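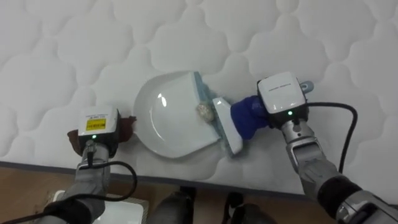
Bredness, 4/11/25

By the Pollow list maintainers

Search this site Search

# Pollow: a word list for bedding and household textiles

Pollow is a plain text list of 1000 terms used in shop listings, care labels and repair guides for bedding. We made it for people who sort second-hand listings and keep meeting five names for one kind of stitching.

## What is in it

- `terms.csv` -- one term per line, with a short meaning
- `variants.csv` -- other spellings, including plurals
- `rasby.csv` -- 17 local words collected in Rasby in August

Columns are `term`, `meaning`, `group` and `source`. There are 26 groups. Files are UTF-8, and the source name Căpraru will look wrong if you open them as anything else.

We use cookies to remember your settings. Accept Manage

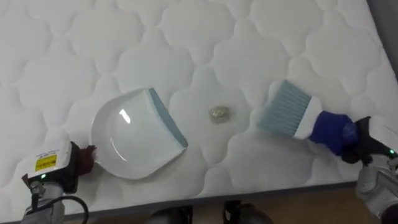
Stitch names gave us the most trouble. Sellers write "quilted" for nearly everything, so that term only records that the layers are sewn through. The shape goes in a second term. A white mattress with rounded cells like these would get `quilted` plus `scalloped`, and `cloud` is kept in `variants.csv` as another word for the same shape. Diamond and box patterns have their own entries.

## Known problems

Tog ratings are missing. "Topper" and "pad" still overlap -- we follow whichever word the source used. Some of the Rasby words have no agreed spelling.

## Licence

Free to use and change. Please keep the `source` column if you pass the files on.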